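Plates keep leaning and chipping in a wire dish rack

Zofia Kaczorowski
Posted in Kitchen & Cleaning, September

I replaced our old plastic drainer with a steel one, the kind with legs and a wire grid bottom. It holds up well and doesn't get slimy, but the dinner plates won't stand straight. They lean over, touch the next one, and two of them now have small chips on the rim. They are heavier than the plates we had before and measure nearly 30 cm across. The slots seem wide for them.

Is there a right way to load this kind of rack, or did I buy the wrong one? I don't want to dry everything by hand. We usually wash up after dinner and leave it all overnight.

Tags: dish rack, plates, drying

2 answers

Gatent
216 posts

Wrong rack probably. Get one with narrower slots. My sister has a wooden one and never has trouble with it. You could also wrap something around the wires but then it holds water.

pedar_k
900 posts

I wouldn't return it yet. A slight lean is normal in a wire rack. Plates are thinner at the rim than at the foot, so they tip until the rim rests on a wire. You want them all tipping in the same direction, with a gap between them.

Start at one end and put the biggest plate in first, eating side facing the middle of the rack. Set the next one down facing the same way. If the plates are large or have a deep curve, skip a slot each time. You lose space, but chips mostly come from one rim knocking against the next when you pull a plate out, and the empty slot stops that.

Check the bottom as well. The foot of the plate should sit down between the grid wires. If it sits on top of a wire, it will roll when you bump the rack. Turning the plate a little in the slot is usually enough to settle it.
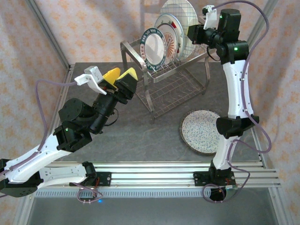 With only three plates in the rack there is no reason to push them up against each other. Bowls and pans are what crowd it, so I put those on a towel next to the rack and leave the slots for plates. Cups go in last, upside down, at the far end.

Also check that the legs are level. Ours rocked on the counter and I fixed it with a felt pad under one foot. Replace the pad when it gets dirty.

For plates with a colored rim or printing around the edge, lift them straight up when you take them out. Dragging them along the wire can leave gray marks. Baking soda on a damp cloth takes most of those off, but rub gently over the printed part.

The chipped ones I would stop using for food if the edge feels sharp.

Zofia Kaczorowski
Comment on pedar_k

Thank you. I had them facing each other in pairs, so that may be the problem. I'll try every other slot tonight and put the pans on a towel.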